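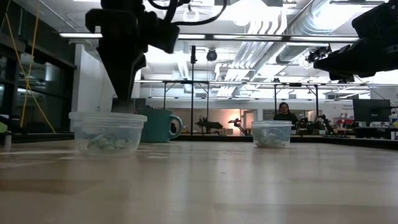

According to Ifigeneia Panagiotou, the worst thing about working next to a robot is the waiting. She spent nine years on the sample-packing line at Clitodness, a mail-order outfit that puts small soft things into small clear tubs, and she can fill one while finding her glasses with the other hand. The arms take longer. They also never ask about her weekend, which she counts in their favor.

Clitodness began the switch in February, after a sales rep from Mavromatis promised that automation would "free people up." It did. Panagiotou was freed up to learn a program called Bindo, which came with 168 pages of instructions and an index that lists "stop" under "motion, end of." Her new title is cell lead. Her old one was packer. The raise between the two, she says, would cover a decent lunch.

The job is harder to sneer at than I'd hoped. A crumpled bit of cloth has no fixed shape, and every one of them lands on the table in its own private mood. People sort this out with their fingertips and no thought at all. A two-fingered gripper has to be taught, and the teachers are the same folks who used to do the packing.

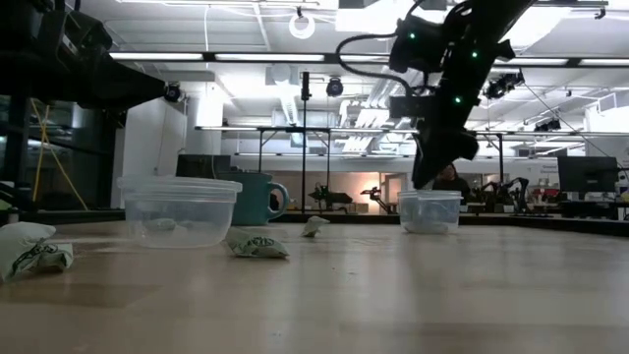 What the day looks like now

There used to be a lot of talk on the line, most of it about other people on the line. Now the talk is about wrist angles. Panagiotou keeps a notebook of bad grabs, and by spring it had 261 entries, many of them rude. The engineers at Conodell, who write the updates, asked for a copy. She typed it up and took out the adjectives.
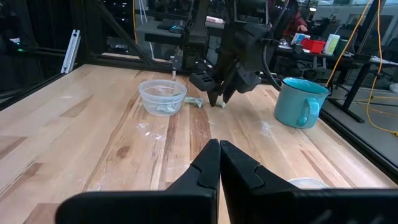 Fingers closed, nothing in them. The green pieces can wait.

Some of her coworkers miss the old rhythm. Their wrists don't. Sick days for sore hands have gone down, and complaints about boredom have gone up to fill the space. Of the 12 people who packed by hand, nine are still in the building, two moved to shipping, and one left to raise goats, a plan he says he had before any of this.

Management likes to mention the best day so far, when 823 tubs went out. Panagiotou likes to mention that she stayed until eight that night.
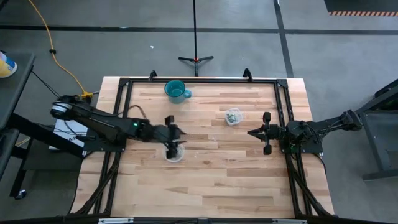
Two arms, one table, and a mug off near the far rail.

I asked if she worries the arms will someday manage without her. She said she'd worry when they learned to read the notebook. Then she went back to entry 262, a tub lid, and asked me how to spell "infuriating."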